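Home | Contents | Previous section | Next section | Authors | References

4. Evaluation of the Wastiline tidying kit

4.1 What is being sold

The Wastiline kit is offered by Zindon as a complete answer to the problem of picking small items up off the floor in workshops, craft rooms and classrooms. The buyer receives a pair of fingers, a small camera for the wrist, a mounting plate, a licence for the control software and two days of remote support. The arm itself is not included. The brochure states that the kit is "ready for everyday clutter" and that no training by the customer is needed. We were unable to find, in the brochure or in the longer technical note sent to us on request, any statement of what everyday clutter was taken to mean.

This matters more than it may seem. A set of wooden cubes spread out on a dark mat is clutter of a kind, and a good many published results rest on something close to it. Glue bottles are harder. They roll, their nozzles are narrow, their bodies give when squeezed, and a bottle lying against another bottle offers few places for a finger to go. They are also exactly what a craft room has on its floor at the end of a session, and so we chose them as our main test items.

4.2 Test arrangement

All trials were run at the Salgado site, in a room with a light wooden floor and ordinary daylight. We made no attempt to even out the light. Zindon's support desk advised us to fit blinds and lay down a plain mat, and we declined on the grounds that the brochure mentions neither. Items were put down by a person who had no part in scoring the trials (N. Calado), and the layout was changed after each run. Larger objects were left among the small ones, again because real floors have them.

We carried out 453 pick attempts between March and the close of testing on 15th November. An attempt was scored as a success only if the item was lifted, carried and released in the bin without help. Items dropped over the bin's edge were scored as failures, although the kit's own log records them as completed. The reader should bear this in mind when comparing our results with those on the Zindon site.

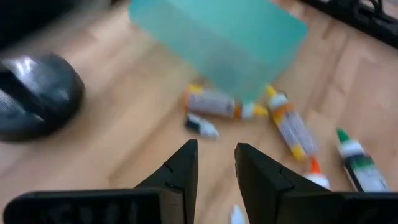

The wrist camera is the kit's only source of information once the arm has begun its approach, and our doubts about the product start with it. Where small bottles lie close to a larger object, the fingers themselves can hide part of the target at the moment when the software most needs to see it (Figure 1). The supplier's answer is that the system "remembers" the target from an earlier view. We asked how long this memory lasts and whether it is corrected if the item rolls, and were told that this would be covered in a later release note. It had not appeared when this section was written.

Figure 1. View from the wrist camera over a group of small bottles on the floor, with a translucent teal block beyond them. The tip of the right finger partly hides a white bottle with an orange cap.

Motion blur is a second concern. The technical note recommends a full-speed approach and gives a cycle time on that basis. At that speed the view of the floor smears while the fingers stay fairly sharp, and it is the floor that holds the items. Lowering the speed is possible through a menu, but the cycle time in the note then no longer applies, and the note does not offer another. A buyer who works out the value of the kit from the printed figure is working from a setting that we would not advise using near soft bottles.

4.3 Results

The headline claim is a success rate of almost 100 per cent on "common household items". We did not come near it. With single items well apart from each other, the kit succeeded in 80 per cent of attempts, and we have no complaint about that as a piece of engineering. It is simply a different number from the one on the brochure. With items touching, or lying beside a larger object, results were poor enough and varied enough from day to day that we do not think a single figure would be fair to the supplier or useful to the reader. The full record of attempts is given in the appendix.

Failures were of several kinds. The most frequent was a grip on the nozzle in place of the body, after which the bottle swung and fell. Next came the pushing of one bottle by the back of a finger while the software was attending to another. We also saw closures on empty air — often repeated at the same spot — after a target had rolled away. Glossy dark objects gave occasional trouble of their own, and on several runs the software marked a bright reflection as an item to be collected.

4.4 Comparison with the supplier's trial

Zindon supports its claim with a trial held at Rusdale, and kindly let us read the summary. The items used there are listed by type only, their spacing is not given, and attempts that were stopped by the operator are left out of the total. Carvalho has argued in discussion that stopping an attempt is a fair way to protect equipment, and we agree. It is still an attempt, and leaving it out raises the score. Until the Rusdale records are released in full we can place little weight on them.

We do not claim that the kit is of no use. For a room where items are few and well spread, and where a member of staff is at hand to deal with the rest, it may save some bending. Whether that is worth the yearly licence is a question for the buyer, who should ask to see the kit working on the buyer's own floor before signing.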